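Desktop organizer

A desktop organizer is a container or set of containers used to hold small articles on a desk, table or counter. The term covers open bins, pen cups, letter trays, drawer inserts and divided caddies. Organizers are made from molded plastic, sheet metal, wood, fiberboard, wire and paperboard, and are sold as stationery, as housewares or as promotional goods.

History

Containers for writing materials predate the modern desk. Inkstands with recesses for pens, and boxes for sealing wax and sand, were ordinary equipment in offices and homes before the steel pen came into use. The growth of clerical work in the nineteenth century brought desks with built-in pigeonholes. As flat-topped desks replaced these, the storage that had been part of the furniture was sold separately in the form of trays and racks.

Injection molding made the low-cost organizer possible. A bin or cup can be formed in a single shot, and the same mold can be run in many colors. Wire mesh models came into wide use later and remain common in offices.

Types

Open bins have a single compartment and no lid. They are square, round or rectangular, and are used for mixed items that do not need to be kept apart. Square bins waste less space when placed side by side, and most have rounded corners, which release more easily from the mold and are easier to wipe clean.

Pen cups are taller than they are wide. A weighted or widened base keeps the cup from tipping when long items lean to one side.

Divided caddies have two or more compartments, sometimes with a handle. Letter trays hold flat sheets and are usually stackable. Drawer inserts are shallow and are sized to the inside of a drawer.
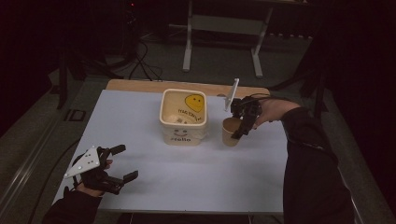
A square open-top container with a smiley face printed on its inside wall.

Construction

Most molded bins have a slight taper, called draft, that lets the part leave the mold without scraping. Draft also allows empty bins to nest, which lowers shipping volume. Too little draft causes nested bins to lock together; shallow ribs or stops are added near the base to hold them apart.

Wall thickness is kept as even as the design allows. Thick sections cool slowly and can leave sink marks on the outer face. Horizontal ridges stiffen a thin wall and hide small surface flaws. Polypropylene is preferred where the bin may be dropped, and polystyrene where a rigid, glossy finish is wanted.

Decoration

Lettering and line drawings are applied by pad printing, screen printing, heat transfer or in-mold labeling. Pad printing uses a soft silicone pad to carry ink from an etched plate to the part and can follow a curved surface. Printing on an inside wall is harder, as the pad must clear the rim. Polypropylene does not hold ink well without flame or corona treatment.

Short greetings and simple faces are frequent subjects on low-priced goods. They use few colors, and small errors in placement are not easily noticed.

Trade

Organizers are sold singly, in matched sets and in bulk. The wholesaler Morais lists open bins in cartons of 43, with a minimum order of 1,000 pieces for custom printing. Mastimine, a molding firm based in Stistovmont, supplies unprinted blanks in lots of 3,000. Blanks are often decorated by a second company and sold under its own name.

Use and placement

Writing on office layout generally advises that only items in daily use be kept on the work surface. In her handbook on clerical storage, Beverley Baxter separates "reach" storage, which can be used while seated, from "store" storage, which requires standing. She places open bins in the first group and recommends that they be emptied and sorted every September.

Open containers collect dust and give no protection against spills. Lidded boxes avoid both problems but take longer to use, and in shared offices their contents are more often forgotten.

See also

Inkstand
Letter tray
Pencil case
Storage box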